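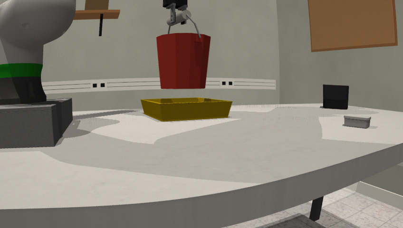

My first job at Britton was carrying, and if you had asked my mother what I did for a living she would have told you I carried for the best mixing room this side of Delinden, and she would have said it proudly. I had been at it 11 years by the winter the arm came. They set it up at the far end of the bench room, and the morning I first saw it at work I still had my coat on and my lunch under my elbow. It had the red bucket hanging over the yellow tray by the grip, the same way I'd have held it myself, and I stood there in the doorway feeling as if I'd walked in on someone wearing my shoes.

I should say that Britton was good about it, as far as a company can be. The manager from Cernau came down in the second week of January and talked to us over coffee and a very dry cake. There would be no letters in anybody's locker, he told us. Carriers would become minders, with a small raise, and minders would go up to the blending desk when a place opened. I believed him, mostly. But I went home that night and couldn't think what to do with my shoulders. They'd been sore so long that I'd come to think of the soreness as part of my day, like the bus.
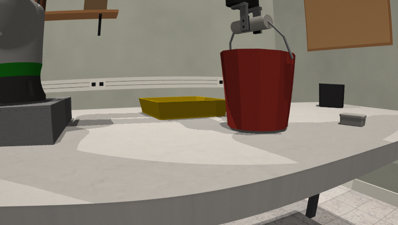 Iolanda Andrade told me I was being sentimental about a bucket. She'd had both wrists strapped since summer, she said, and if the company wanted to hand the lifting to something that didn't go home and drop its soup spoon, she would bake it a cake herself, and a better one than we'd been given. "You don't miss the weight," she said. "You miss being asked for." I laughed, and then I washed my cup for a good deal longer than a cup needs.

She had it right, though. In the old days the blenders used to call down the room for me by name, and I'd call back something rude, and that was how I knew everything, who had a new baby and whose roof was leaking. Now they pressed a button. The room got so quiet you could hear the clock over the door, and I'd had no idea that clock made a sound. 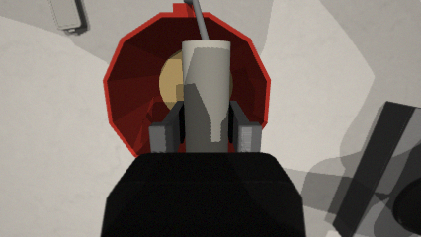

Over the lockers one evening a voice wanted to know what would happen to the kids coming in, the ones who'd never learn a heavy mix from a light one by the pull of it on their fingers. How would they know when something was wrong? There was a good bit of muttering at that, some of it mine, and we stood about with our boots half laced until the late bus had gone.

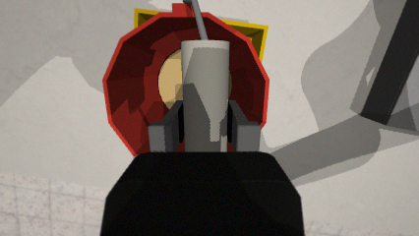 So I started teaching, without being told to. On slow afternoons I'd bring the new ones over to the screen by the desk, where you get the close view, and have them tell me what the arm was doing before I'd tell them what I would have done. They learned to look at the two gray fingers on either side of the grip, and at the yellow corner showing past the red rim, and to say where they thought the bucket was going. Then I'd send them off to lift a bucket of their own, an old one I kept under the sink, so their hands would have an opinion too. They complained, of course. They also started calling for me across the room when they weren't sure of something, loud enough that the blenders looked up, and I called back something rude.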